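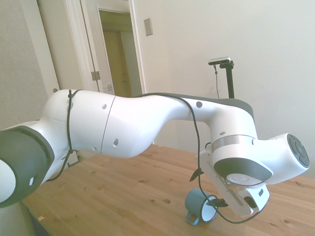
Anyone who has studied for a whole afternoon in one spot knows that some desks are kinder than others, and I wanted to find out whether the color of the desktop has anything to do with it. My project compares how comfortable people feel reading printed pages on a dark top, a white top and a pale wood one. Before this I'd never given tabletops much thought, and now I can't walk into a room without checking what the furniture is doing to the light! A light wooden table like the one in the picture is the sort I mean by "pale wood" all through this report: clearly darker than a sheet of paper, but nowhere near as dark as the old reading tables in our library.

Does the Desk Matter? Desktop Color and Reading Comfort
Malathi Kulkarni
Final project report, Burkosgate College
Submitted Apr 10, 2023

Why I picked this

The library at Burkosgate has two kinds of reading tables. The older ones upstairs are nearly black and very handsome, and the newer ones by the entrance are glossy white. People have strong feelings about them. My roommate will wait for a dark table even when half the white ones are free, and when I asked her why, she said the white ones "shout." I loved that word and it more or less became the project.

When you read, your eyes deal with the page and also with everything around it. If the area around the page is a lot brighter or a lot darker than the page, you may notice it each time you look up to write a note or reach for your pen. Advice on lighting a workspace usually says to avoid very strong contrast between the work and its surroundings. That made me think the roommate theory (dark is restful) might be wrong, and that something in the middle would do best.

My guess before starting was that pale wood would come first, white second and dark last.

What I used

I needed tabletops that were the same size and height so that color would be the main difference. The woodshop let me have offcut panels, and I laid these over ordinary study desks in a small room on the ground floor of the Maltley building. One panel was painted a very dark brown, one was painted white, and one was birch with a clear coat. I tried hard to get the same sheen on all of them. The white one still came out shinier than the others, even after I went over it with fine sandpaper and repainted it, and I'll come back to that.

For light I used the ceiling fixtures plus a Dukon desk lamp, set in the same place at each desk. I marked the lamp position with masking tape. The blinds stayed down the whole time, which made the room a bit gloomy but meant that a passing cloud couldn't ruin my results.

The reading was a short story of 3,774 words, printed in black on plain white paper in a normal book font. I cut it into three parts at places where the story naturally paused. Choosing the story took me much longer than I expected. My first pick was so exciting that my test reader didn't notice the desk at all, and my second was so dull that she blamed the desk for everything. The one I ended up with is about two sisters clearing out a hardware store, and quite a few people asked to take a copy home.

Who took part

I had 20 readers, all students at the college. I put a notice on the board outside the cafeteria and offered tea and cookies, and the places filled up quickly. Everyone who normally reads with glasses wore them. I didn't tell anyone what the project was about until they had finished, only that I was looking at "reading conditions." I suspect a few people guessed, given that they were being moved from one colored desk to another.

How it went

Each person read one part of the story at each desk, with a break for tea in between. The order of the desks was mixed, so that no one color was always first (when people are fresh) or always last (when they want to go home). After each part they filled in a short form. It asked how comfortable their eyes felt, how easy it was to keep their place, whether they noticed any glare and whether they'd choose that desk again. There was also an empty box for comments, and I'm so glad I put it in, as it gave me the best material in the whole project.

I also timed each part. I knew the times wouldn't prove much, because people slow down at the parts they enjoy, but it was easy to do and I was curious.

What I found

Pale wood came out on top for eye comfort, and by a wider gap than I'd hoped for. Most readers gave it their highest comfort score, and it was also the desk that people were most likely to say they'd pick again. The comments were calm and almost boring, in a good way: "fine," "normal," "didn't think about it." One reader wrote "nice, like a kitchen," and I've had that stuck in my head ever since.

The surprise was second place. I'd expected white to beat dark, and it didn't. The dark desk scored better for comfort, and it also had the biggest fans. People who liked it really liked it. They wrote that the page "stood out" and that it felt "serious" or "like a proper library." A smaller group disliked it just as strongly and said the paper looked too bright against it, especially close to the lamp. So the dark desk's average hides a real split, and I think the split is more interesting than the average.

White came last, and nearly every complaint about it was about glare. Readers mentioned a bright patch near the lamp and said they had moved the paper to get away from it. On the question about keeping their place, though, the white desk did just as well as the others. It seems to have been irritating without getting in the way of the reading itself.

The times told me nothing about the desks. They told me that everybody slows down in the middle part, where the sisters find their father's letters.

Things that could have gone better

The shine on the white panel is the big one. I can't say for sure whether people disliked the color or the gloss. If I'd had another week I would have made a properly matte white panel and run it against the shiny one, and I think that would make a great little project for somebody.

The paper was always bright white. Cream paper might change the whole picture, and so might a screen. Several readers told me they hardly ever read on paper anymore, so their answers may not say much about how they spend a normal evening.

My scale was also a bit clumsy. I gave people only 3 comfort levels to choose from (poor, okay and good), and many of them wrote pluses and minuses next to their answers. I left those out when I added up the scores. A wider scale would have caught them.

Finally, everyone was a student at one college, used to the same library furniture. My roommate wasn't allowed to take part, for obvious reasons, and she would like it recorded that she still prefers the dark tables.

What I'd like to do next

In June I'm hoping to repeat the test upstairs in the real library, at real tables, with daylight coming in. I'd keep the same story and form but add a matte white desk and a question about what kind of table people have at home. Professor Kurup suggested that people may simply like what they grew up with, and I can't stop thinking about that. It would explain the kitchen comment perfectly!

I've also written to the library with a one-page version of this report, asking whether they'd try a few large pale desk mats on the white tables by the entrance. Mats are cheap, they can be wiped down, and they'd be easy to take away again if readers hated them.

Thanks

Thank you to the woodshop for the panels and for being patient about the paint, to everyone who read about the hardware store, and to my roommate for the word "shout."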